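Four evenings with the hand gripper

My English teacher in Pivgate said that a blog is good practice, so I will write what I did after work this month instead of watching television. In December it gets dark early and I had no excuse.

Katalin Kovács asked me if I would like to help with her demonstrations. She teaches the robot to sort groceries at a table. I agreed before I understood how much of it is my own wrist. You hold the gripper in your hand, you move to the thing, you close, you lift, you put it down in the box, and the camera on the gripper remembers everything. Later the arm should do the same without me. Katalin calls one such movement a demo, and she wants 30 of them from each person in one evening.

I come from a kitchen, where I learned to be quick. This was my first problem. Imre Jakab watched my first evening on his laptop and told me, very politely, that the robot cannot learn from a person who is in a hurry. I had to slow down until it felt silly, like when you carry a full cup of tea up the stairs.

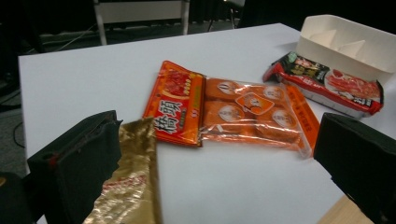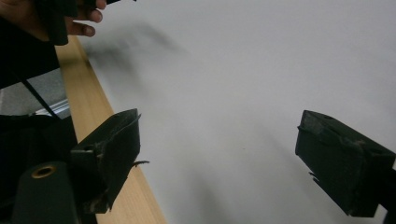 Soft packages are the hardest for me. A box has sides, so you know where to put the fingers. A bag of hot pot seasoning has blocks inside and loose plastic between them, and if you take only the plastic, the whole thing turns and hangs like a wet sock. I learned to come from above, a little crooked, and to close on the block. Imre says I should not always choose the same block, or the robot will believe there is only one correct place in the whole world.

The second thing I learned is to make mistakes properly. If I miss, I must not stop and laugh and say sorry to everybody. I should open the fingers, go back a little and try once more, calmly, in the same recording. Katalin keeps these ones. She told me the arm will also miss, and it needs to see how a person behaves after missing. I thought about this on the bus for a long time.

There was also remote control one evening, with a small arm on the desk which you move and a bigger one which copies it. Kojo Amegashie is excellent at it. I was terrible. The delay is very short, but my hand noticed it, and I could not feel how hard I was squeezing. With the hand gripper I feel the package push back on my fingers, so for me this is much more natural. Kojo has the opposite opinion and finds the hand gripper too heavy for his wrist.

Katalin's goal is 2000 demos from all of us together. On Monday I will go again, and I have asked to begin with the noodles.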